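Support ticket 101
Product: Pinine pillar candle, cream, unscented
Opened by: Panagiotis Golob
Status: Waiting on customer

Panagiotis wrote:

Hello, and thank you in advance for reading all of this, I know I go on a bit. I bought two of your cream pillar candles in March for my mother's dining table, and I do love them. They have that soft shine that makes even a plain table look like company is coming. My trouble is with the first one. It burned for an evening, and by the time we had cleared the plates there was a deep narrow hole down the middle with the wick drowning at the bottom of it. The walls stayed up all the way around like a little well. I poured off some of the wax and relit it, and it went out again before I had finished my coffee.

The second one has never been lit. I keep it on the white board where I do my card making, well out of the sun, and I would like to get it right before I put a match to it. I trimmed the wick on the first one, though I may have been too enthusiastic with the scissors!

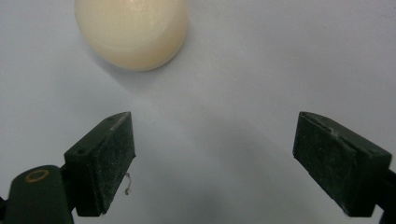 The other thing I wanted to ask about is the finish. My sister says a pillar candle should be polished before it goes out on the table, and she swears by a drop of cooking oil on a paper towel. I haven't dared. Is there something better? I also have a Gallo glass plate that I was planning to stand it on, if that makes any difference to the burning.

Support replied, 10:40 a.m.:

Hi Panagiotis, please don't apologize, the details help a great deal (and your mother's table sounds lovely).

What you had is called tunneling, and it's the most common thing people write to us about. A pillar needs a good long first burn so the melted pool can spread out toward the edge. For your size, give it 150 minutes the first time, away from the window and any fan, and stay in the room with it. If it gets blown out early, the next burn tends to follow the same small circle down.

On trimming: a quarter inch of wick is plenty. Shorter than that and the flame can't keep up with the wax.

Please skip the cooking oil, with all respect to your sister. It gets sticky and holds on to every bit of dust in the house. An old nylon stocking, dry, rubbed in small circles, brings the shine up nicely. The Gallo plate is fine as long as it's flat, made to take heat, and a bit wider than the candle.

As for the first one, let it cool completely, then shave the walls down with a butter knife until they're nearly level with the wick. Dig a little wax away from the wick too, so you have something to light. If it still goes out, let us know and we'll send you a replacement.

Panagiotis wrote, 6:15 p.m.:

Thank you, that is so kind. The stocking has been located. I have shaved down the first one and there are crumbs of wax all over my kitchen, but the wick is standing up again. I'll light it after supper and report back, so please leave this open until then.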